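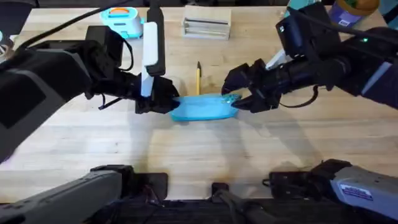

Ranger un plan de travail avec des barquettes et des petites boîtes

Rechercher sur le site
Rechercher
OK

Une table de bricolage, de couture ou de devoirs se remplit vite. Les crayons roulent, les gommes passent sous les papiers, les pinces se mélangent aux trombones. La méthode décrite dans cette page tient en une soirée et demande peu de matériel : quelques barquettes basses en plastique, deux ou trois boîtes fermées, un chiffon et des étiquettes. Elle convient à une table en bois laissée à nu comme à un plateau peint.

Comptez 60 minutes pour une table de taille courante, séchage du plateau non compris.

Ce qu'il faut

- des barquettes allongées et peu profondes, à bouts arrondis si possible
- une ou deux petites boîtes avec couvercle
- un pot ou un support pour tenir les crayons debout
- un chiffon en microfibre et une éponge douce
- du savon noir ou du savon de Marseille
- des étiquettes et un crayon à papier
- un sac pour ce qui part à la poubelle, un carton pour ce qui part ailleurs

Les barquettes se trouvent au rayon papeterie ou au rayon cuisine. Celles que vendent Kallcombe et Bedisetti s'empilent vides, mais pas l'une dans l'autre entre marques : les rebords n'ont pas la même largeur. Si vous en achetez plusieurs, prenez-les du même modèle. Une barquette de récupération fait aussi l'affaire si le fond est plat.

Étape 1. Vider la table

Enlevez tout, y compris ce qui vous semble à sa place. Posez les objets par terre sur un drap, ou sur un lit. Ne triez pas encore. Le but est d'avoir le plateau entier devant soi.

Débranchez la lampe et enroulez le fil. Si un câble reste fixé au bord de la table, relevez-le avec un élastique pour nettoyer dessous.

Étape 2. Nettoyer le plateau

Passez d'abord le chiffon sec, dans le sens du fil du bois. La poussière logée dans le veinage part mieux à sec. Ensuite, une éponge bien essorée avec un peu de savon. Le bois clair marque facilement : une éponge trop mouillée laisse des auréoles, surtout près des bords et autour des nœuds.

Pour les traces de crayon, une gomme blanche suffit. Pour le feutre, essayez un peu de savon pur sur un coin du chiffon, sans frotter en rond. Évitez l'alcool sur un bois verni tant que vous n'avez pas fait un essai sous le plateau.

Essuyez et laissez sécher avant de reposer quoi que ce soit. Le plastique posé sur un bois humide colle et laisse une marque mate qui met plusieurs jours à disparaître.

Étape 3. Trier par usage

Revenez au drap et faites des tas. Un tri par usage marche mieux qu'un tri par matière. Tout ce qui sert à écrire va ensemble, même la règle et le taille-crayon. Tout ce qui sert à attacher va ensemble : trombones, pinces, élastiques, punaises.

Les tas les plus fréquents sur une table de travail :

- écrire et tracer
- couper
- coller et attacher
- mesurer
- piles, câbles, chargeurs
- objets qui viennent d'une autre pièce

Le dernier tas quitte la table tout de suite. Mettez-le dans le carton et posez le carton près de la porte. S'il reste dans la pièce, il reviendra sur la table avant la fin de la semaine.

Essayez chaque stylo sur une feuille. Ceux qui n'écrivent plus vont dans le sac. Pour les crayons de moins d'un doigt de long, gardez-en un ou deux dans la boîte fermée et jetez les autres.

Étape 4. Attribuer une barquette à chaque tas

La barquette basse sert à ce qui se prend plusieurs fois par jour. On voit son contenu d'un coup d'œil et on y pose les choses sans réfléchir. Son défaut est qu'elle déborde vite. Une seule couche d'objets, pas plus. S'il en faut deux, divisez le tas.

Les boîtes avec couvercle reçoivent le petit et le piquant : punaises, aiguilles, lames de rechange. Un couvercle de couleur différente du corps aide à repérer la boîte de loin et à la remettre dans le bon sens. Vérifiez que le clip ferme bien avant de la remplir.

Un mot sur les plastiques légèrement translucides. Ils laissent deviner le contenu à travers la paroi, pratique quand la barquette est rangée en hauteur. En revanche, les modèles brillants se rayent, et la poussière s'y voit plus que sur un plastique mat. Lavez-les à l'eau tiède avec du savon, jamais avec le côté vert de l'éponge.

Étape 5. Placer les barquettes

Partagez la table en deux bandes dans le sens de la longueur. La bande du fond reçoit les boîtes fermées et ce qui tient debout. La bande de devant reste libre pour travailler. Gardez une zone libre de 70 cm de large au minimum devant la chaise.

La barquette principale se pose à la limite des deux bandes, parallèle au bord de la table. Placée en travers, elle mord sur l'espace de travail et finit poussée par le coude. Les droitiers la mettent légèrement à droite, les gauchers à gauche.

Pour les crayons, deux solutions. Couchés dans la barquette, ils sont faciles à prendre mais se mélangent. Debout dans un pot ou un support à trous, la mine en haut, ils se reconnaissent tout de suite. Gardez debout ceux que vous utilisez le plus et couchez le reste. Avec de jeunes enfants, mettez la mine en bas et un morceau de mousse au fond du pot.

Mesurez avant d'acheter. Un crayon neuf fait 19 cm avec sa gomme chez la plupart des marques que nous avons sous la main, et il n'entre pas à plat dans une barquette trop courte. Il faut compter la longueur intérieure du fond. Avec des bouts arrondis, elle est nettement plus petite que la longueur hors tout inscrite sur l'emballage.

Étape 6. Déplacer une barquette pleine

C'est le moment où l'on renverse tout. Une barquette longue et souple plie au milieu si on la prend par un seul bout. Tenez-la par les deux extrémités, les doigts dessous et le pouce sur le rebord. Soulevez à peine, avancez à plat, reposez un bout puis l'autre.

Si elle penche un peu, les objets ronds glissent vers le côté bas. Une bande de feutrine au fond règle le problème. Coupez-la un peu plus étroite que le fond et ne la collez pas, pour pouvoir la laver.

Avant de la déplacer, écartez ce qui est debout derrière et devant. Un crayon posé sur sa base tombe au moindre choc, et la mine casse à l'intérieur sans que cela se voie.

Étape 7. Étiqueter

L'étiquette se colle sur la face tournée vers la chaise, pas sur le couvercle. Un ou deux mots. « Attacher » est plus clair que « divers bureau ». N'écrivez jamais « divers » : la boîte se remplit en un mois.

Les étiquettes Deltik tiennent bien sur le plastique lisse et se décollent à l'eau chaude. Celles de Mendoza accrochent mieux sur les surfaces grainées mais laissent un peu de colle, qui part à l'huile de cuisine. Écrivez au crayon la première semaine. Vous changerez sûrement d'avis sur un ou deux contenus.

Entretien

Le soir, remettez dans les barquettes ce qui traîne sur la bande de devant. Une fois par mois, videz la barquette principale sur une feuille, secouez-la au-dessus de l'évier et passez un coup de chiffon. Les copeaux de taille-crayon et la poudre de mine s'accumulent dans les angles.

Refaites le tri complet avant la rentrée et en décembre.

Questions fréquentes

Peut-on utiliser des bacs hauts ? Oui pour des réserves rangées dans un placard. Sur la table, on finit par fouiller au fond.

La barquette glisse sur le bois verni. Collez quatre pastilles de silicone dessous, près des coins. Sur une forme arrondie, placez-les un peu en retrait pour qu'elles portent à plat.

Combien prévoir pour les feuilles ? Les barquettes ne sont pas faites pour le papier. Un trieur vertical à part prend moins de place. Une ramette entamée de 200 feuilles peut rester à plat sous le plateau, sur une étagère ou dans un tiroir.

Et pour une table partagée ? Une barquette par personne, chacune d'une couleur, et une seule boîte commune pour les ciseaux et la colle. La boîte commune se place au fond, au milieu.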